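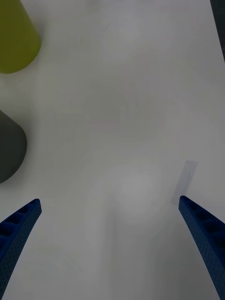 4. Clearing and Wiping in Shared Rooms

Home | Issues | Authors | Search

Jayanthi Devadiga and Efraín Ñahui

Shares 30 | Comments 2

4.1 Setting

The rooms we studied are rented by the hour. Lakley Hall stands near the center of Waltthorpe and is used mostly for classes and club meetings. Jula House is on the north side of town and takes more family events, which means more food and more drinks. Both have folding tables that are set up and put away by whoever has the booking. Neither has paid cleaning staff during the day. The rental agreement at each site asks the group to leave the room "as found," and the wording has not changed in five years.

The phrase "as found" caused more trouble than any other part of the agreement. Groups that arrived to a dirty room often took it to mean that they could leave a dirty room. Groups that arrived to a clean one did not agree on what had made it clean. In the interviews, some people talked only about the floor. Others talked about the chairs, the sink, or the smell of the carpet. Tables came up in nearly every interview, but people meant different things by a clean table, and we treat these separately below.

4.2 What counts as a wiped table

For most of the people we spoke with, a table was clean when there was nothing on it. Crumbs and rings mattered less than cups, bags, and paper. A second and smaller group wanted to see that the surface had been wiped, and they said they checked for this by bending down and looking across the table toward a window or lamp. Members of this second group tended to have worked in kitchens or in child care.

The two groups clean in different orders. The first group picks things up, carries them to the bin, and stops. The second group clears one table, wipes it, and moves to the next, which takes longer and often leaves the bins for last. When both kinds of people were in the same booking, the work was usually split without any talk, and the bins were the part most likely to be missed.

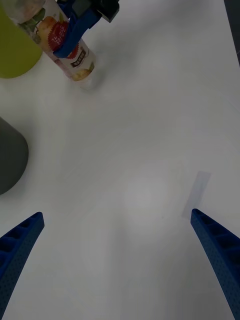
Cloths and sprays were kept in a closet at Lakley and under the sink at Jula. The spray at both sites was Joly, bought in large refill jugs and thinned with tap water. The mixing instructions were taped inside the closet door at Lakley, and there were none at Jula, where users judged the amount by smell. Pale tables show the results of this more readily than dark ones. Faint circular wipe marks, like those on the white tabletop shown here, were named by several users as the sign of a table that had been cleaned. Others named the same marks as the sign of a table that had been cleaned badly. We did not find that either view went with age or with how often a person used the hall. It did go with the kind of booking. People from craft and sewing groups wanted no marks at all, as they laid cloth directly on the tables, while people from the game nights did not mind them.

Direction of wiping also came up. Users who had been taught to clean as part of a job wiped in straight, overlapping passes from the far edge to the near edge -- "pulling the dirt to you," as one put it. Everyone else wiped in circles. Straight passes moved crumbs to one edge, where they could be caught in a hand. Circles tended to push them into the gap wherever two tables met. At Jula, where tables were more often joined for meals, the gaps had to be cleaned out with a brush when the tables were folded.

4.3 Bottles and bins

Drinks containers were treated differently from other waste. A used napkin was thrown away by whoever was nearest. A bottle was more often left where it stood, on the grounds that its owner might come back for it. This was true even late in the evening when most people had gone home. The result was that bottles were the last items to be cleared, and they were cleared by people who had not used them.

The containers used to collect them varied. Lakley had a fixed recycling bin by the rear door, but users at the front of the room seldom walked to it. They used what was at hand, such as a box or a bucket placed on a table, with the plan of emptying it later. These table containers filled quickly and were useful. They were also the containers most often forgotten at closing.
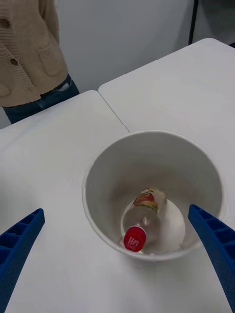 Figure 4. Clear plastic bottle with a red cap lying in a white paper bucket.

Open containers of this kind have one advantage over the fixed bin. Anyone looking down into them can tell what belongs there, and we recorded fewer mixed items in them than in the lidded bin at the rear door. They have no label, and users said they did not need one once the first bottle was in. When the first item was something else, such as a paper plate, the container turned into general trash for the rest of the evening.

In February, Jula House moved its recycling bin from the hallway into the main room. Bottles left on tables at closing became less common after the move, but the hall also had fewer bookings that month, and we cannot separate the two effects.

4.4 Limits

All interviews were done with people who had signed for a booking. Guests were not interviewed, and guests leave much of the waste. The closing checks were made at 10 p.m., so anything cleared after that hour is missing from our notes.

Related articles
Who Holds the Key? Access to Rented Halls in Small Towns
Chair Stacking and Floor Wear in Multi-Use Rooms
Notice Boards and the Wording of House Rules
Shared Kitchens After Hours: 100 Users Respond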